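Fixing a wrist stall on the two-arm kitchen unit (dishwasher jobs)

Third stall this month so writing it up properly. Applies to the Geltier arms with the five-finger hands. Older Sheehan grippers are different, don't use this for those.

What you get: arm goes down to the racks, hand stops partway, controller throws 368 (wrist overload). Other arm keeps going for up to 2 seconds. That second part is the safety problem. Treat both arms as live.

Before you touch anything

Hit the e-stop. The real one on the post, not the pause on the tablet. Pause holds torque.
Wait for both status lights to go amber.
If a hand has a dish in it, support the dish first, then release the fingers by hand. We lost two plates at Gumthorpe doing it the other way round.
Keep your fingers out from between the hand and the rack. The wrist can sag when the brake lets go.

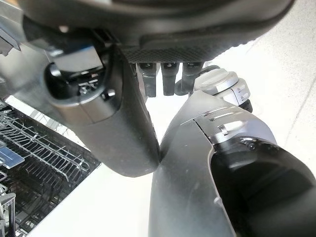
Step 1. Read the log before you reboot. Reboot wipes it. You want the last 161 or 368 entry and the joint name next to it. 161 by itself is a soft limit, clear it and move on. 161 then 368 means the wrist was pushing against something that didn't move, usually a rack wire.

Step 2. Check the cables. Loops on the outside of the forearm catch on the rack and on the door. Follow each one from the wrist down to the elbow with the power off. Look for flat spots, shiny rubbed patches, a connector that wiggles. Any copper showing, stop, tag the arm out, swap the cable. No tape. Somebody taped one at Lurkanport and it came back as a dead short.

Step 3. Turn the wrist by hand, slow, both directions. Should feel even. Gritty or notchy = don't run it, send the joint in.

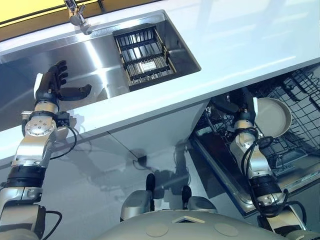

Step 4. Redo the rack height. This was the actual cause for us all three times. Somebody adjusts the upper rack, the saved map still has the old height, and the hand drives right into the wires. Pull the rack to where you'll really be using it and run the rack touch routine at slow speed. One person on the stop the hole time.

Step 5. Fix the crossover setting. Find "linked stop" under arm safety. It ships off after the spring update, we don't know why. Turn it on, save, power cycle, then go back and check it stuck. With it on, a fault in one arm stops both.

Step 6. Dry run. No dishes, slow speed. Left hand to the sink, right hand to the dishwasher, then back up. Press the stop once with both arms moving and make sure both quit togther.

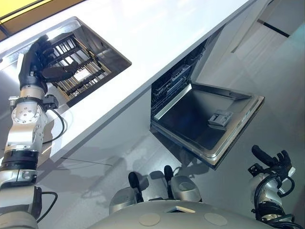 Posted by the floor tech desk, Lurkanport
Filed under: Arms, Faults, Safety
Last edit: April

If the dry run faults again at the same spot, don't keep clearing it. Drop the force limit back to 2,000 on the wrist page (someone may have raised it to get past a stall, check the change list) and try one more time. Still faults, leave it powered down with a tag on the post and open a ticket with the log attached.

Put the rack height in the ticket too.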